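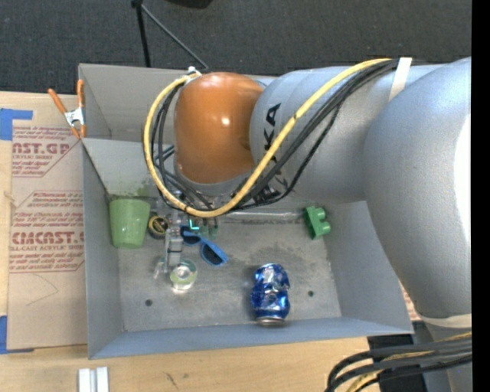
4.2 Bins, shelves, and what people left in them

Two kinds of drop-off point were used in the swap trial. Patton got open bins, Clanolness got shelves. Both stood indoors near the mailboxes, same sign over each ("take it or leave it"), same rules. A small mixed load of household objects in an open metal bin, as in Figure 2, is the sort of thing we mean by "low fill" below. High fill means the floor of the bin can't be seen anymore.

Residents could leave anything that was clean and could be lifted with one hand. No food, no medicine, no batteries. Clothing was allowed at first, then dropped after the second week at Patton when one bag of coats took up everything and stayed there. Items from that bag are left out of all tables.

Logging was done by hand, mornings and evenings, Ackermann at Patton and Kuruc at Clanolness. Each item got a line in the log: what it was, when first seen, when gone. Things that came and went between two checks were missed, obviously. We have no good way to estimate how many. The evening check at Clanolness was skipped on one Tuesday (building locked), so anything taken that day is entered under the next morning.

In total 206 items were logged over the trial. Of the items left in bins, 70 percent were gone within 48 hours. For shelves the share was 50 percent. The gap is larger than we expected and goes the opposite way from the Čierny survey, where residents said beforehand that they would rather pick from a shelf than dig in a box. What people say and what they do, again.

Some of it is probably the kind of item. Kitchen things moved fast at both sites. Mugs, peelers, lids without pots even. Books moved slowly in bins and hardly at all on the shelves, which filled up with them by May and then looked, in the words of one resident, "like a library nobody asked for." Toys in between. If books are taken out the gap gets smaller but does not close.

Fill level mattered too. At low fill people stopped and looked, at high fill they mostly walked past, going by the notes (these are notes only, we did not time anyone). A bin seems to forgive a bit of mess that a shelf doesn't. One thing lying on its side on a shelf reads as trash. In a bin everything lies on its side.

Interviews point the same way. Several people at Clanolness said they felt watched when taking from the shelf, since an empty spot shows. Nobody at Patton brought this up. Leaving things was felt to be easier with the bin as well: "you just put it in and go." On the other hand parents with small kids liked the shelf becuase breakable stuff could go up high.

Not covered here: who took what. We asked for no names and the log has none. It is possible that a few keen residents account for a good part of the pickups at Patton, the Rundura pilot had that problem and we can't rule it out.

4.3 Leftovers

Items still there after the last check were offered once more on a table in the entry hall, then given to the thrift store. Leftovers at Clanolness were mostly books, at Patton mostly cables and single plates. The store turned down the cables. Condition was scored before hand-over on the same three-step scale as in section 3.4, and most leftovers got the middle score, so poor condition alone does not explain why they they stayed.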